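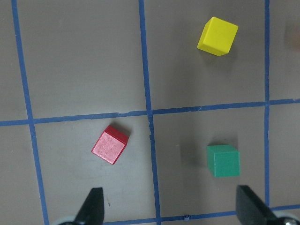 Journals > Spatial Methods > Working Papers > Section 4

Search this issue Go

4. What a grid cell can and cannot say

Gridded counts of street vendors have become popular with city planners, and the Fivia survey is often cited as proof that they work. We are less sure. The survey split the Bepari district into 960 cells and reported vendors per cell, but only 72 cells were visited more than once. The rest were filled in from a single pass - in many cases one made before the market opened.

Matubbar argues that small errors cancel out over a large area. That may hold where vendors are spread evenly. It does not hold where they bunch along one road, and in Bepari they do. An average per cell then describes a place that does not exist. Figure 3 shows the plain form of the problem: most cells hold nothing, and the mean hides it.

We reran the counts with cells 200 meters wide and again with cells 40 meters wide. The ranking of the busiest blocks changed both times. Nimal Matubbar (personal communication) puts this down to poor address data, which we doubt.

Figure 3. Five small cubes in the upper part of a taped grid, with the lower half empty.

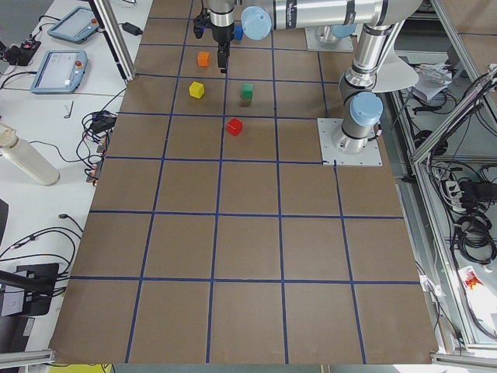 4.1 Choice of cell size

The survey gives no grounds for its cell size, and we could find none in the appendix.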